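# 第2部 既製マニピュレータキットの評価:Rindell 卓上キットを題材に

## 2.1 本節の範囲

本節では、単腕の卓上マニピュレーションキットを導入候補として検討するときの評価手順を扱う。対象は Rindell の卓上キットで、アーム、グリッパ、カメラ、制御ソフトウェアを一括で供給する構成である。制御理論の復習は第1部の資料に譲り、以下では仕様書の読み方、試験課題の組み方、記録の取り方に絞る。

評価の単位は「課題」とする。課題は初期配置、目標配置、制限時間の組で定義し、途中の経路は問わない。把持の失敗と搬送中の落下は別の項目として記録する。両者を合算すると、グリッパの問題と軌道計画の問題を後から分離できない。

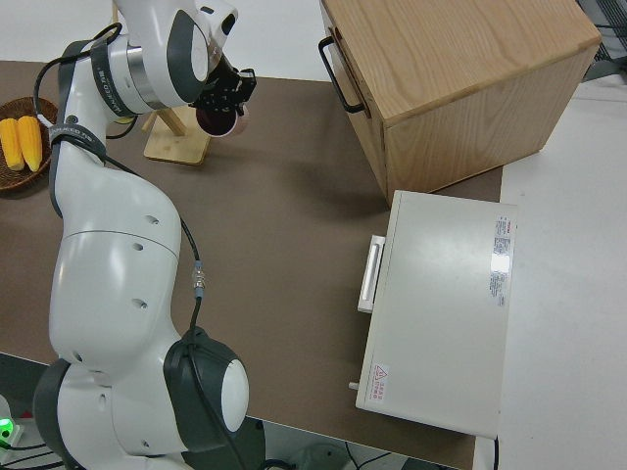
**Tirnen 実習室、5月**

カップは食器類の課題で使う標準物体の一つである。グリッパで保持した姿勢では口が斜め下を向くことがあり、手先座標系と物体座標系の対応を把持のたびに推定し直す必要がある。キット付属のソフトウェア Mikia はこの推定を自動で行うが、推定結果の信頼度は既定の設定ではログに残らない。評価時には詳細ログを有効にすること。

## 2.2 仕様書で確認する項目

- 可搬質量:グリッパ自体の質量を含むか否か
- 繰り返し精度:測定時の負荷と速度の条件
- グリッパの開口幅と、指先部品の交換可否
- ケーブルの取り回し:外装に沿わせる場合の最小曲げ半径
- 非常停止の系統と復帰手順
- 保守契約の範囲(消耗部品の扱いを含む)

ケーブルをアームの外側に通す構成では、手首の回転範囲が仕様上の値より狭くなる場合がある。仕様書の可動域は多くの場合ケーブルを考慮しない値であるため、実機で各関節を低速で動かし、張力がかかり始める角度を測っておく。この角度を Mikia の関節制限に入力してから試験に入る。

## 2.3 物体配置の設計

配置は、形状と把持方法の異なる物体を混在させる。硬く左右対称な物体だけで構成した試験では成功率が高く出やすく、導入後の性能を予測できない。物体の間には手先が進入できる空間を残し、中央は作業領域として空ける。
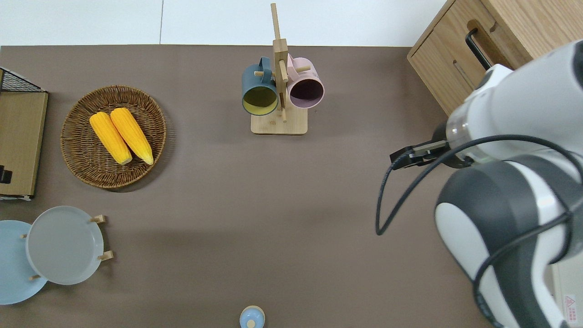

図2.2 台所課題の物体配置。マグツリー、皿立て、籠を中央の作業領域の周囲に置く。

各物体の要点は次のとおり。

**マグカップ(マグツリー)** ペグから外すには、持ち上げと引き抜きを組み合わせた動作が要る。把手の位置だけでなくペグの傾きも推定対象になる。戻す動作は外す動作より難しく、課題としては別に数える。

**皿(皿立て)** 縁を薄く挟む把持になる。二指グリッパでは指先の摩擦と把持力の設定が結果を左右する。皿同士が重なる配置では、手前の皿から取り出す。

**とうもろこし(籠)** 籠の縁との干渉を避けて上方から進入する。二本が並んでいるため、指を差し込む隙間の検出も評価に含める。

**引き出し** 把手を握った後、直線に沿って引く。位置制御のみでは把手に横方向の力がかかりやすい。力制御の有無を仕様書で確認し、試験時の制御モードを記録する。

## 2.4 既存の試験記録の読み方

Takeda 実習コースに蓄積された試行は2962件である。この数には設定変更の前後が混在しており、そのまま平均を取ってはならない。ソフトウェアの版、グリッパ指先の種別、照明条件で層別したうえで、課題ごとに成功率を求める。

成功の判定には次の基準を用いる。

1. 目標領域内で物体が静止し、グリッパが離れている。
2. その状態が2秒を超えて維持される。

人が介入した試行は、結果にかかわらず成功に含めない。介入の時刻と理由を備考欄に記す。通信断による中断は別の符号を付け、母数から除いた場合と含めた場合の両方を報告する。

## 2.5 所見

本キットの長所は、開梱から最初の把持課題までの設定項目が少ない点にある。座標系の校正は手順書どおりに進めればよく、受講者が単独で実施できる。

一方、把持失敗時の再試行は既定で2回に固定されており、変更には設定ファイルの直接編集が必要である。再試行を含む成功率と初回の成功率では意味が異なる。仕様書や営業資料の値を引用する際は、どちらであるかを明記すること。

## 2.6 課題

図2.2の配置から動作を一つ選び、初期条件、判定基準、想定される失敗の分類を A4 一枚にまとめる。力制御を前提とする場合は、使えないときの代替手順も書く。提出先は実習用の共有フォルダとし、ファイル名に班番号を含める。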